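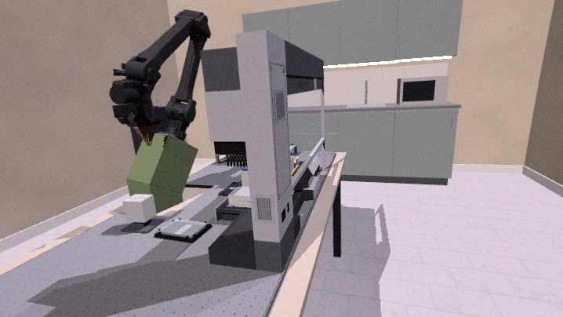 Petition to the Flelten Assembly

Home Contents Recent changes Random article Help
Search this site Go

A petition to the Flelten Assembly is a written request, signed by residents of the Flelten islands, asking the Assembly to act on a matter within its powers. Petitions are most often used after storms and floods, when residents ask for relief money, repairs or a change in the way aid is shared out.

Background

The right to petition is older than the Assembly itself. Under the earlier island council, requests were read aloud at the harbour office in Zarnon and entered in a ledger. Few were answered. When the Assembly replaced the council, its standing orders set out a fixed procedure for the first time, and the ledger was closed.

Procedure

A petition must have a lead signatory and at least 50 supporting signatures from people living in the islands. It may be written in any form, provided that it states clearly what the Assembly is being asked to do. Signatures can be given on paper at any district office or through the Assembly's website. Children may sign, but cannot act as lead signatory.

The clerk's office checks the names against the residents' roll. Where a name cannot be matched, it is struck out and the lead signatory is told. Petitions about court cases still in progress, or about the pay of a single employee, are refused.

Accepted petitions go to the Assembly member for the district concerned, who has 2 months to give a written reply. A petition covering both districts, Zarnon and Cisneros, receives a reply from the Assembly as a whole and may be debated.

The Jeltik petition

The best-known case followed a hurricane that struck the eastern shore one August. The village of Jeltik lost its water main and most of its power lines, and the coast road was closed by a landslip. Relief money was voted quickly but was paid out by district, and Jeltik, which lies on the boundary, was left out of both lists.

Residents collected 671 signatures, over half of them from outside the village. The petition asked for the water main to be replaced and for boundary villages to be named in future relief orders. The Assembly debated it in an evening sitting and agreed to the first request. The second was put off and was adopted in the following session in a weaker form, which lets the clerk add a village on the advice of the district engineer.

Criticism

Local campaigners have argued that the reply period is too long in an emergency. The Assembly has no power to grant relief from outside funds, and petitions asking for this are forwarded without a recommendation.

See also

Cisneros District
Flelten Assembly
Relief orders

This page was last updated in August.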